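A Wednesday at the Open Day of Trorken

Posted in: Visits, Machines at home

I went to the open day with one question in my pocket. My parents are getting older, they live in an apartment with a kitchen of 8 square meters, and every winter we have the same talk about who will come to help them. So I wanted to see with my own eyes if a machine can put the groceries away, wipe a table, fold a towel. I did not want to see it on a video, where somebody can cut out the bad parts.

Trorken is a building at the edge of Cidov where several small companies and two university groups rent their workshops. Once a year, in May, they open the doors. From the train station I took bus 42, which stops in front of a carpet store, and then you must walk back a little because the entrance is on the other side. I lost ten minutes there. The sign is small and it is behind a tree.

The entrance was free but one had to register before. At the desk they gave me a sticker with a number, mine was 456, and a sheet with the times of the tours. My advice is to come at nine in the morning. After lunch the corridors were full with school classes and it was hard to hear anything.

The laundry room

The tour began on the first floor with the towels. Two arms take a towel from a pile, lift it, search for a corner, lose the corner, search again. When it works, it is beautiful to look at. I saw three good towels and one which became a kind of sausage. The young man who explained it was very open about this. He said that a towel is easy because it is a rectangle, and that they do not try shirts in front of visitors.

I asked how long one towel takes. He told me to measure it myself, so I did: a little less than two minutes. My mother does it in five seconds while she talks on the phone. But my mother has pain in the shoulder, and the arms do not, so I don't want to laugh at the two minutes.

The floor and the dishes

In the next room a machine on wheels picked up toys from a rug. It did this well. The company is named Trakon, and they sell already a version for kindergartens, without the arm, which only cleans the floor. The version with the arm is not for sale. The price on their sheet for the floor version was 993, and I had to ask if this was for one machine or for one month. It is for one month, with the service included. For a kindergarten maybe, for my parents no.

The dishes I can tell quickly. The demonstration was canceled at eleven, and again at two. A paper on the door said "Water problem." I was sorry about it, as this was the chore I wanted most to see.

The grocery tables

I stayed the longest time in the large hall on the ground floor, where a project with the name Semwal works on groceries and store shelves. The idea is simple to say. A box must go from one place to another place and stand there straight, with the front to the customer. At home it is the kitchen cabinet, in a store it is the shelf. The people of the project told me that for them these two are almost the same job, only that in a store somebody pays for it.

I did not think before how much there is in such a job. A cereal box is light, and when you press it too strongly it bends. When you don't press enough, it slides. A box which is already opened has another weight than a new one, and the weight moves inside. And then there is the neighbor: if you put a box next to another box and you push a little too much, the whole row goes. In the two attempts I watched, the first box was placed very well and the second one was put down a bit turned. A person came and corrected it with the hand. It was all quiet and slow, like watching somebody play chess.

What surprised me is that the machine had more trouble with letting go than with taking. The fingers open, and one of them still touches the cardboard, and the box follows the finger a small way. I know this feeling from when I put a glass on a full shelf.
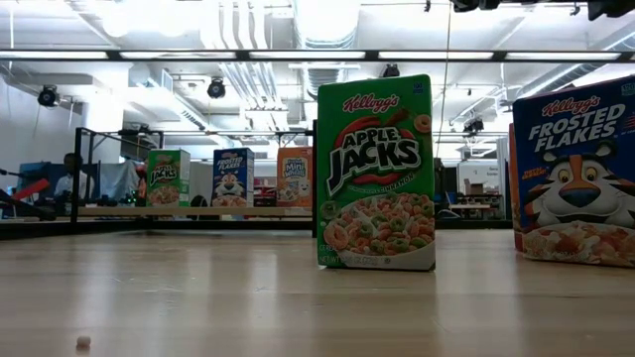
Text and photos: Ilse Maarveld

Apple Jacks and Frosted Flakes were on the wooden table in front, and the same two kinds were on the ledge farther back, together with the Frosted Mini-Wheats. I wrote the three names in my notebook because we don't buy these at home and I wanted to ask my niece if she knows them. On the ledge they stand with good space between them. My parents' cabinet does not look like this. There the cereal is behind the flour, and in front of the flour is a bag with other bags in it.

I asked about this, if it could work in a cabinet which is full and dark. The answer was that today it would be "sometimes," and that sometimes is not good enough for a kitchen where nobody is standing next to it. I liked this answer. Another visitor asked when it will be in the stores, and they did not want to say a year.

What I would say to my parents

After this day I believe the store will have it before the home. In a store the shelf is always the same height and the light is good, and at night there are no people in the way. In the home every drawer is different, there is a cat, and the owner has opinions. For the floor, yes, there are machines which I would already trust. For towels, if you have a lot of patience. For putting away the groceries, not this year, and I would not leave the eggs to it for a long time.

Some practical things for those who want to go next time. There is a cafeteria, but only with cards, and the soup was finished at half past twelve. The elevator is at the back of the hall. Children may come in everywhere except the metal workshop. The tour in English is only one time, in the morning, and it is the better one, with a smaller group - I joined the second one by mistake and understood half. Bring a jacket, it is cold in the large hall.

The bus back goes every half hour from the carpet store.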